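Student robotics project thread, end of April. We're a college team working on a cleaning task for our senior design course. The task is wiping out a bathroom sink with a towel. Posting notes so next year's group can find them.

1/ The course gives you two semesters. Fall is for picking a problem and writing the proposal. Spring is for building it. Our proposal said "bathroom cleaning," and our advisor sent it back with one line: pick one surface. We picked the sink.

2/ Project name is Canen. It doesn't stand for anything. The repo needed a name before we had one, and by the time anyone brought it up again the name was on the poster template.

3/ The lab is the Schnyder teaching lab, ground floor. We share bench time with the other sections, so our usual slot is after 6 p.m. If you take this course, sign up for evenings early. The afternoon slots are gone by the first week.

4/ Why a sink is hard: everything is curved and everything is white. Our depth readings on the enamel were bad from day one. The shiny spots came back as holes or as points floating above the bowl. The first planner believed those points and tried to wipe the air.

5/ We tried three things for that. Turning off the overhead lights helped some. A polarizing film over the lens helped a little and cost us brightness. What we ended up using was a model of the bowl shape, fitted to the rim, with the depth data inside the bowl mostly ignored.

6/ The drain and the overflow hole turned out to be useful. They're the two things in a plain bowl that look different from the rest of it, so we use them as landmarks. Once the arm has the rim and the drain, it knows where it is well enough to start.

7/ Wrist view with the towel down next to the drain:
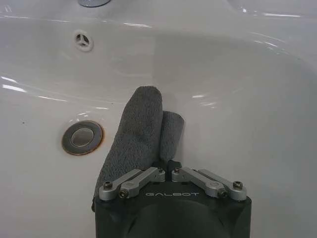
Gray towel in the gripper, right side of the drain. The ring around the stopper has a bit of rust on it.

8/ About that rust. Our first "is it clean" check compared color against plain white, so the drain ring scored as dirt on every pass. It would have wiped that ring until somebody hit stop. We now mask out the drain and the overflow before scoring. If you write a check like this, look at what's permanent in your sink first.

9/ Towel choice. We started with a sponge. A sponge is easy to hold and easy to model, but it skipped on the curve and left a strip along the bottom of the slope. Terry cloth follows the bowl much better. It is also much harder to grasp the same way twice.

10/ The grasp we like is a fold, with the doubled part sticking out past the fingertips. With a flat pinch at one corner, the towel just drags behind the gripper and hardly pushes on anything. The folded one gives you some thickness to press with. We fold by hand and hand it to the gripper. Folding by robot was in the proposal and got cut in February.

11/ Extra cloth hanging down next to the gripper is still a problem. It can block part of the wrist view, and on a bad grasp it catches on the rim on the way out. We tried a smaller towel. It came out of the grip more often. We went back to the bigger one.

12/ Data: 282 teleoperated wipes in total. Of those, 14 got thrown out because the time stamps between the arm log and the video didn't line up. That was our own bug. Check your clocks before you collect, and then check them again after a restart.

13/ We labeled every wipe by hand using Clostudton, which the department already had set up. It's slow with long clips. Cut the clips first. We didn't do that until the second half and it would have saved us a couple of weekends.

14/ The policy itself is small. It takes the wrist image, arm position and gripper opening, and it puts out short motions. A separate piece of regular code limits how hard it can push down. We kept those two apart on purpose so we could explain the safety part to the reviewers without talking about the learned part.

15/ What works: side slopes and the flat floor of the bowl. What doesn't: the back wall under the faucet. The arm has to come in at a steep angle there and the gripper housing gets close to the porcelain before the towel does. We stop short of it and say so in the report.

16/ Question we got at the midterm review: why not mount the towel on a fixed pad and skip the gripper? Fair question. For a sink-only robot that's probably the better design. Our problem statement says the arm has to be able to pick up and put down its own tools, so the gripper stays.

17/ We looked at Zumora for simulation. The arm part was fine. The cloth part was too slow on our lab machines to be of use, and when we turned the detail down it stopped acting like a towel. Everything above is from the real sink.

18/ Cost to the team was low. The arm and gripper belong to the lab. We paid for towels, the polarizing film and poster printing. Keep your receipts in one folder, the department wants them all at once.

19/ Still to do before the final demo: a rerun of the test set with the room lights on, a short video, and the section of the report on failed grasps. That section is currently the longest one.

20/ Code and the labeled wipes go on the course page after grades are in. The setup guide is in the same folder. Start with the rim fitting script, the rest depends on it.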